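The Table Always Knows What Kind of Week You've Had

I have a theory that you can tell everything about a household from whatever is lying on its table at teatime. Mine, as I write this, has a half-eaten packet of oatcakes, a bike light, two library books (one overdue, not telling you which) and a tea towel that I swear I put in the wash on my way out this morning. There is also a letter from the council under the butter dish, and it can stay there until March as far as I'm concerned.

I've been thinking about tables a lot because we finally bought a new one. The old one was pine, sticky at one end and wobbly at the other, and it had been through two house moves and a flood. The new one came from Breteck, cost £545 with delivery, and is white. Very white! My sister took one look and said, "You've got children, what were you thinking?" I was thinking that it was pretty, Claire, and that it was in the sale.

So I rang Crisóforo Tlapale, who ran the café at Zepeda for over 30 years and has wiped more tables than anyone I know. I wanted to ask him about stains and ended up on the phone for most of the afternoon, while the potatoes boiled dry.

A wet cloth is not a clean cloth

His big thing is cloths. He can't bear seeing the one from the washing-up bowl slopped across a table and then left in a soggy heap by the taps. "You are only moving the soup from one place to another," he told me, and I went a bit quiet, as that was more or less my whole method. He keeps a stack of small towels, 11 of them, all folded the same way, and he uses a fresh one after every meal. Damp first, then dry. He lays the used ones out flat until wash day, never balled up.

I've been doing it for a month now and I'm a bit annoyed by how well it works. I bought mine from the Vanach stall on the market, in blue, so they don't show the tea. The children have been told that the blue ones are for the table and ONLY the table, and I've caught just one of them drying a guinea pig.

Fruit in the bowl, sauce on a plate

The second thing we talked about was what's allowed to live on the table between meals. I'm a leaver-outer. Fruit, sauces, the odd toy, all of it spreads from the middle until there's nowhere to put a dinner down. Crisóforo's rule at the café was that anything that drips gets a plate under it and anything that rolls goes in a bowl, and he sees no reason to do it differently at home. Bananas get a pass. He thinks they look silly in a bowl, and they do hang over the side like somebody asleep in a deckchair.

I tried it out that same evening. The ketchup got the good oval plate, which felt rather grand for ketchup, and the one round orange fruit, a peach or possibly an apricot, went in the blue bowl my mum gave me. It looked like a proper still life for all of ten minutes, and then everyone came in wanting chips. 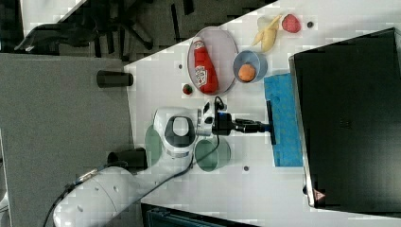 Getting the ketchup off

Right, the stains, which is what I rang up about in the first place. Ketchup is the one I was most scared of on a white top, and strawberries came a close second. Scrape up what you can with the edge of a spoon, working inwards so you don't spread it. Then a cloth wrung out in warm water with a drop of washing-up liquid, and go gently. Rinse the cloth, go over it again, dry it off. If there's still a pink shadow, Crisóforo leaves a dab of bicarbonate of soda paste on it while he has a coffee, then wipes it away, though he did say to try it on the underneath first.

I also bought a spray by Vadis that smelled so strongly of lemons it made the dog sneeze. It's gone to live under the sink with the other things I was sure would change my life.

We had spaghetti last night, with the sauce from a jar, and the youngest insisted on serving himself. One blue towel, a bit of warm water and the table's still white. The wall behind his chair is going to need a coat of paint.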